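Shop notebook - sim room kit, trial license

May 17, 2026

14 comments | 6 shares

Picking up from the last entry, where I was still fighting the installer. It's in! I ended up wiping the old version completely (the uninstaller leaves a settings folder behind, and the new one reads it without telling you) and after that the Oltau kit came up on the first try. So this is the entry where I start using the thing we may be paying for.

For anyone catching up: Oltau is the simulated household package Madgate sells, rooms and furniture and small objects, with arm models you can drop in. We have the trial until the end of August. The quote on my desk is $862 for one seat for a year, or $511 if we take the version without the scene editor. I want the scene editor. I also want to be able to say why I want it, so I'm keeping notes for once.

Started with the bedroom set. There's a menu of room layouts and you pick one, pick an arm, pick a task template, and it builds the whole business for you. I took the Franka arm because that's the one all our old scripts were written for, and the pick template with the dresser as the work surface. Changed the wall color just to see if I could (you can, it takes two clicks and a reload). Left the plant and the pictures where they were.

Load time is fine on the big machine and miserable on my laptop. I'd call that my laptop's fault, except that the Madgate page says any laptop from the last few years should do it. Mine's from the last few years! Writing that down for when we talk to them.

Next, the grasp template. The default approach is straight down from above, and you set how far over the object the fingers stop before they commit. It comes set at 100 mm, which felt awfully cautious, so I brought it down in steps and watched the planner's log after each one. I like the log a lot. It tells you in plain words which link it was worried about. Our old setup gave you an error number and a shrug.
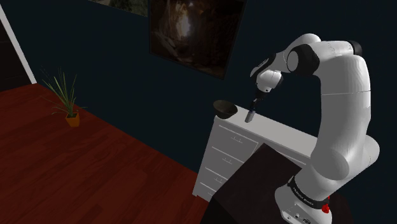 Bożena Szczepańska read over my draft and wrote in the margin that I should stop being so pleased with the log and check the contact settings, since a kit can look lovely and still have friction values somebody guessed at. She'd want to see the same cylinder run with three different surface settings before she signed anything, and the bowl too, because a wide rim is where a cheap contact model starts to go funny.

Fair. So I went digging. The friction values are in a text file, one per object, and you can edit them by hand - good. There's no note on where the numbers came from - less good. The gray cylinder and the dark bowl had the same value when I opened their files, and I doubt anyone measured both and got a tie. I've sent a question to support.

Things I liked, in no order. Resetting the room is one key. You can save the arm pose separately from the room, so I can swap furniture without redoing the start position. The drawers on the dresser are listed as jointed parts in the object file, with limits and everything, so the drawer-opening task Krajewska keeps asking for might not need extra modeling. I haven't tried it yet.

Things I didn't. The default lighting in the bedroom set is gloomy, and if you're training anything on rendered views you'll want to turn it up or vary it, and the slider for that is buried three menus down under "environment." The manual is 104 pages and the index sends you to the wrong page for "gripper." Undo doesn't cover object moves. I nudged the bowl, hated it, hit undo, and lost my camera setup instead - so save your camera first!

Asked the Cadivdale people how they got on with it, as they had a seat last year. They kept theirs but skipped the support plan, and said the forum gets you an answer faster. I'll see who gets back to me first on the friction question.

To do:
- three surface settings on the cylinder, then the bowl (Bożena's list)
- try the top drawer with the stock handle
- find out if the cheaper version can at least open scenes made in the editor
- move the saved rooms off my laptop

Recent entries
Oltau installer, round two
Gripper pads: what's left in the bin
Krajewska's drawer task, first sketch
Old scripts that still run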